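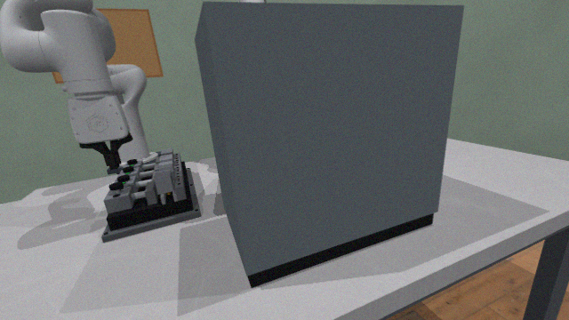 The arm at the switch bank in the simulator, gripper just over the far end. Four knobs, a set of white levers, and one very large gray box minding its own business next door.

Zallia Robotics Club – Switch Task Gallery

Posted 25 August 2022

Welcome to the club's gallery page for the switch task, which has taken up most of our attention since May. We are a student club at Ritby with a room, a whiteboard and 11 members, most of whom joined to build something with wheels. What they got was levers.

The job sounds like something you could hand to a toddler. Move the arm to the switches, find the right lever, flip it, leave the others alone. Toddlers, to be fair, are also bad at the last part.

All of our runs go through simulation first. The club rule is 100 attempts on the virtual table before anyone may ask for time on the lab arm, and the rule has survived three separate motions to abolish it. Our score sheet gives one point for reaching the right lever, one for flipping it and one for backing out without touching anything else. The third point is where friendships are tested.

Some notes on the setup, for people who came here from the course page:

The levers lie close to parallel and fairly near each other, so a small error sideways gets you the neighbor. Our first planner, named Fröhlich by a vote that was closer than it should have been, came straight down with great confidence on whichever one it liked. Its replacement, Zuver, approaches slowly and stops above the device to think. It thinks a lot. Members have gone for sandwiches.

The big box stays in the layout. A planner that only works on a tidy table is no use to us, and several promising paths have ended against that flat gray side. Collisions in simulation cost nothing except dignity and a line in the log.

Zuver's best set so far is 80 clean runs out of the required 100. The log for the rest makes good reading if you enjoy the phrase "wrong lever."

More pictures go up when the fall sessions start. New members are welcome at any level, and you do not need to have written code before – patience with levers is the main thing. Bring a laptop and a charger. The room has two outlets and one of them is the good one.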